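La esponja, otra vez

Enseñar a una máquina a fregar, o al menos a dejar las cosas en su sitio, exige un número de repeticiones que pocos inversores han visto de cerca. Pasamos un martes con quienes las hacen.

A las nueve de la mañana Bontu Endale ya ha metido la esponja en el escurridor más veces de las que cualquiera lo haría en un mes de vida doméstica. La saca, la deja sobre la mesa, abre las pinzas, las cierra, la vuelve a meter. Cada ida y vuelta es un «episodio», y el turno pide 200. Los episodios se guardan, se revisan y se entregan a un modelo que, según el folleto de Skuvia, «aprenderá a manejar una cocina observando a las personas». El folleto tiene doce páginas y en ninguna sale Bontu.

La idea es sencilla y tiene su atractivo. Antes, para recoger ejemplos, hacía falta un brazo robótico, alguien que lo teleoperase y mucha paciencia con las averías. Ahora basta con que una persona lleve en cada mano una pinza como la que llevaría el robot y haga la tarea a su ritmo. Se graba lo que ve la pinza, se graba lo que ve la cabeza, se calcula por dónde ha pasado cada mano. El robot llega después, si llega. Entretanto se ahorra mucho dinero en hardware, y ese dinero no va a parar, por lo que he podido preguntar, al sueldo de quien sujeta las pinzas.

Mi duda va por otro lado. Una mesa despejada, un escurridor, una esponja, la luz puesta donde conviene. ¿Qué parte de una cocina cabe ahí? La mía tiene una encimera con migas, un grifo que salpica y un hijo que deja la esponja dentro del vaso. Gadisa Mersha, que dirige la recogida de datos, escucha la objeción con la cara de quien la ha oído antes de desayunar. Me responde que la variedad vendrá con el volumen: otras mesas, otros objetos, otras manos. Le pregunto cuántas mesas tienen. Tienen 2.

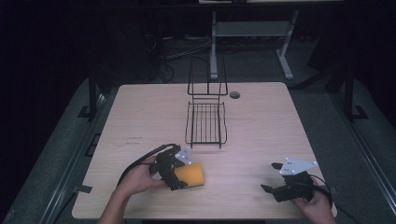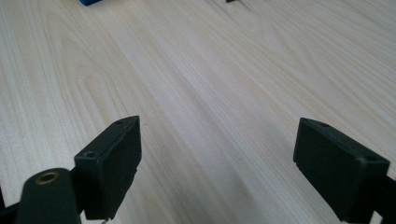 Una misma sesión, vista desde la cabeza y desde la pinza.

Bereket Kahsay no comparte el pesimismo, y lo dice sin levantar la vista de la pantalla: que la gente espera una cocina entera el primer día, que una habilidad se aprende por trozos y que agarrar algo blando y soltarlo entre varillas es un trozo bastante difícil. También dice que prefiere cien episodios aburridos a diez vistosos, porque de los vistosos no ha salido nunca un modelo que funcione el lunes siguiente.

Puede que tenga razón. El argumento, sin embargo, es cómodo para quien lo maneja: si el modelo falla, faltaban datos, y si acierta, los datos eran buenos. Pedí ver algún resultado que pudiera contradecirlo y me enseñaron una tabla del lote de enero. De 872 episodios grabados, 43 se habían descartado. Los motivos eran razonables: una pinza fuera de plano demasiado rato, una trayectoria que el programa no supo reconstruir, un objeto caído al suelo. Esto último me dejó pensando. En una casa las cosas se caen, y lo útil de un ayudante sería que supiera recogerlas. Al retirar las caídas se obtiene un archivo muy limpio en el que nadie se equivoca, y de ahí se pretende que aprenda algo que va a equivocarse constantemente.

En Skuvia conocen el problema. Hay un plan para grabar «recuperaciones», es decir, errores seguidos de su arreglo, y Bontu ha hecho ya unas cuantas. Cuenta que son lo más raro del trabajo: hay que fallar a propósito sin que se note que es a propósito, y a la tercera vez una ya falla siempre igual. Le pasa lo mismo con los aciertos. Por la mañana coloca la esponja de cualquier manera; por la tarde ha encontrado un gesto, corto y económico, y lo repite sin querer. El modelo aprenderá ese gesto. Si es bueno para una muñeca humana, todavía está por ver que lo sea para un motor.

Pregunto cuándo habrá un robot haciendo esto mismo delante de una visita. Mersha habla de fases. Kahsay dice que pronto y luego corrige a «cuando toque». Bontu se ajusta la correa de la mano izquierda y quiere saber si ya puede seguir, que le quedan episodios y a las seis cierran la sala.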